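1/ OK so May is equipment budget month at my place, which means I've spent the whole evening with a spreadsheet and a bowl of cereal. Thread on what I'm buying for the arm and what I'm skipping, for anybody else working with small money.

2/ Total pot is 3000 dollars. That has to cover a new gripper, spare fingers, cables, and whatever breaks before winter. Last year I put nothing down for breakage and ended up eating noodles over a wrist bearing, so yeah – learned that one.

3/ The gripper is the big one. Mayrhofer quoted me 1368 with the mounting plate included. Stukar came in cheaper on paper, but then you add the plate, the cable and shipping and it's pretty much a wash. Going with Mayrhofer unless they change the price on me again!!

4/ Wrist camera: I really, really wanted the fancy one from Gomberg. It's 435 and it does much better up close with fast moves (my current one smears everything the second the wrist turns). Still going back and forth on it.

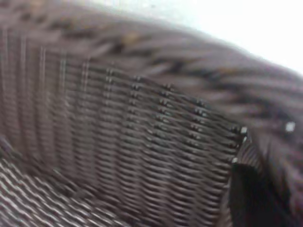 5/ What I'd love to know is whether a faster shutter and a better lamp would get me most of the way there. A lamp is 20 bucks. I can live with being wrong about a lamp.

6/ So the plan is lamp first, two weeks of picking and placing with it, then decide on the Gomberg. If you've got one and you hate it, please tell me now and save me the money.

7/ Things I cut: the second controller, the rolling stand, and the Wurnham service plan. I did read the whole plan, and it doesn't cover fingers or cables. Those are the only two things I ever break?? Hard pass.

8/ Somebody asked about buying used. I'd do it for a table or a power supply, sure. For a gripper I want to know how many hours are on it, and sellers never seem to have that number handy.

9/ Oh, and order your spare fingers in the same box as the gripper. I paid shipping on them separately three times last year – three! – and I'm still a little mad.

10/ Sending the Mayrhofer order in tomorrow morning. Will post the final sheet once the shipping quote comes back.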